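Setting up your Ekix home laundry planner
Section 4: Your first wash plan

By now you've got the Ekix app on your phone and your household has a name — lovely! This section takes you through building a wash plan, which is the bit where it starts to be really useful (and, if you're anything like us, rather addictive).

4.1 Add your machine

1. Open the Machines tab and tap Add.
2. Choose Front loader, Top loader or Washer-dryer.
3. Type in the drum size. You'll usually find it printed on the front of the machine or inside the door, and if not, it will be in the maker's handbook.
4. Tap Save. The machine now shows up on your home screen with a grey dot beside it, meaning it has no plan yet.

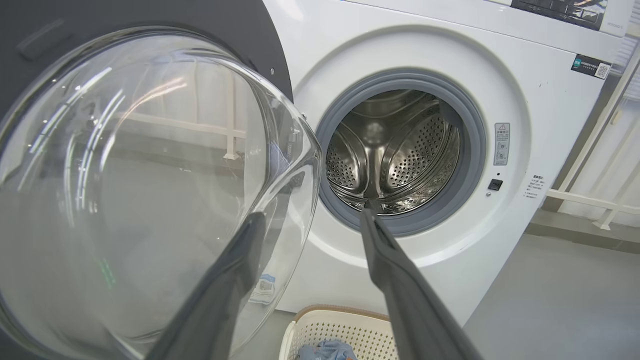 4.2 Sort your loads

5. Go to Loads and tap the plus sign. Ekix starts you off with Lights, Darks and Towels, but do rename them! One of our testers, Nayara Moura, has a load called Muddy Football and another called Mum's Good Things.
6. Give each load a colour. The same colour is used in the calendar and in reminders.
7. Set how often the load comes round. You can pick fixed days, or choose When full and tap the load whenever you want it added to the list.

Note: You can have up to 15 loads in one household. Archived loads don't count towards this, so put winter blankets away in spring and bring them back in October.

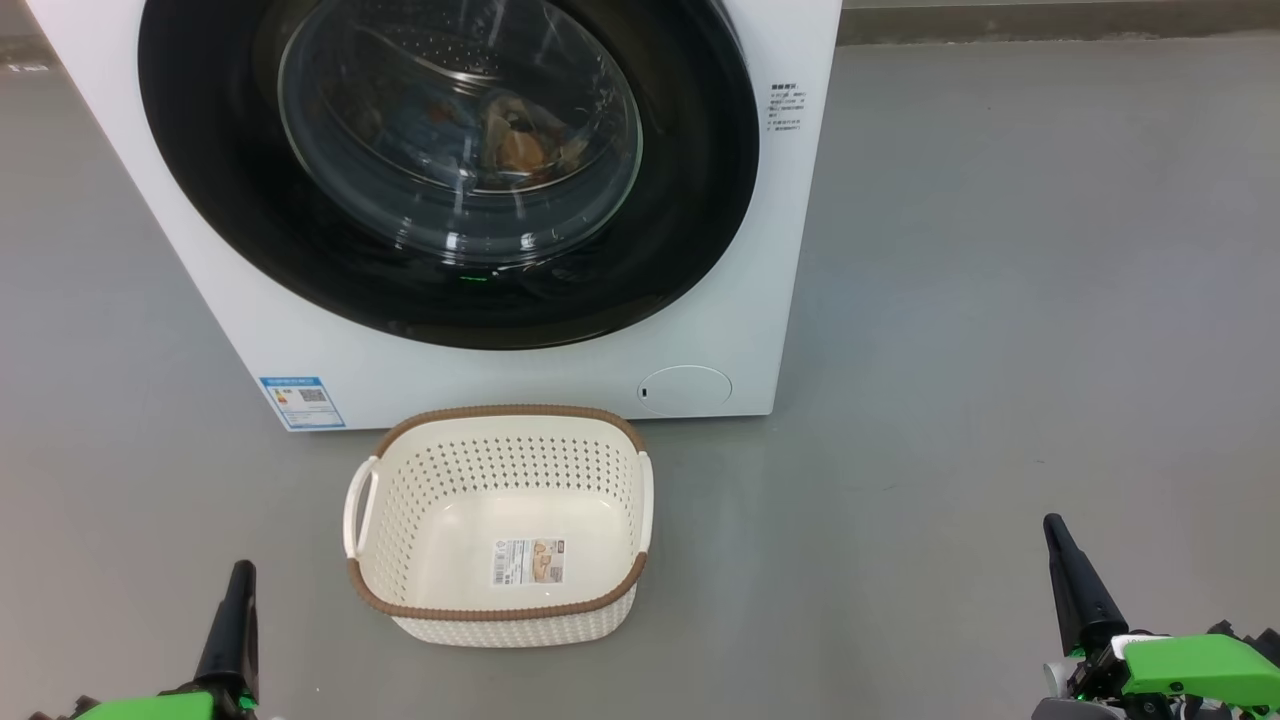 Loads can also be shared between people, and this is great fun in a busy house. Open a load, tap People and tick everyone who should get the reminder. Whoever taps Done first clears it for the rest.

4.3 Set quiet hours

8. Open Settings, then Quiet hours.
9. Drag the two ends of the bar to the times you want. We start you off at 11 at night until seven in the morning.
10. Switch on Carry over if you'd like missed reminders to arrive once quiet hours end.

Caution: Ekix only sends reminders. It can't start, stop or pause your machine, so always check the care labels and the machine's own settings before you press start.
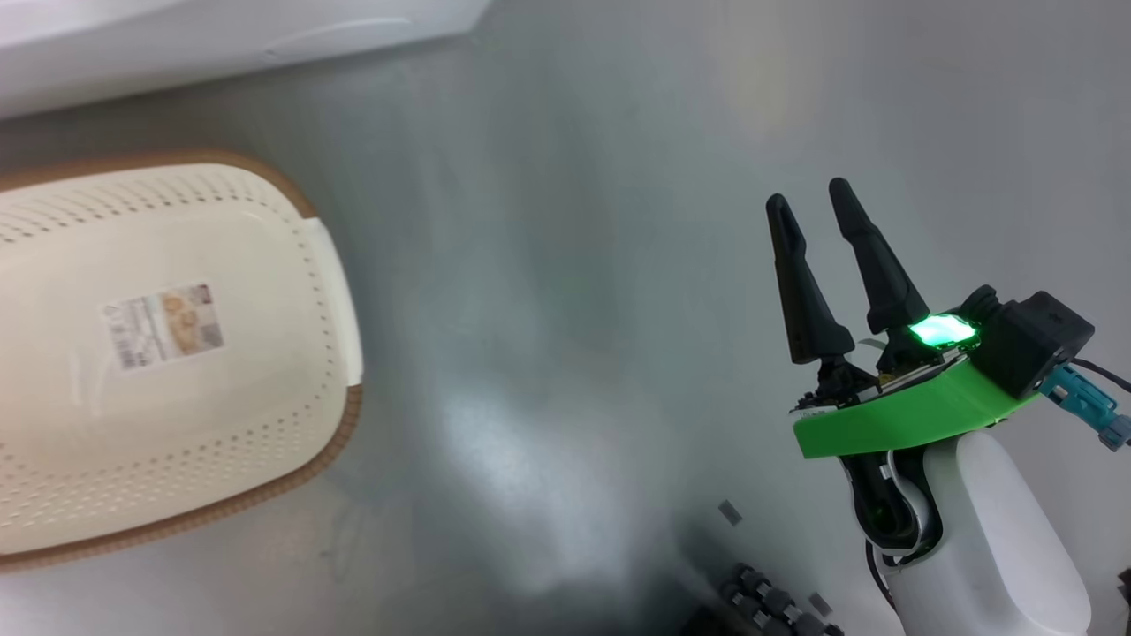

Once quiet hours are saved, go back to the home screen and pull down to refresh. The grey dot should turn green. If it stays grey, one of your loads has no machine chosen — open each load in turn and look for the words Not set.

4.4 Printing your plan

11. Tap Share, then Print. The plan fits on one sheet of A4 and looks very cheerful on a fridge door.

Note: If the printout shows error 221, your phone has lost touch with the printer. Turn Wi-Fi off and on again and repeat step 11.

Go on to Section 5 to add drying times and ironing.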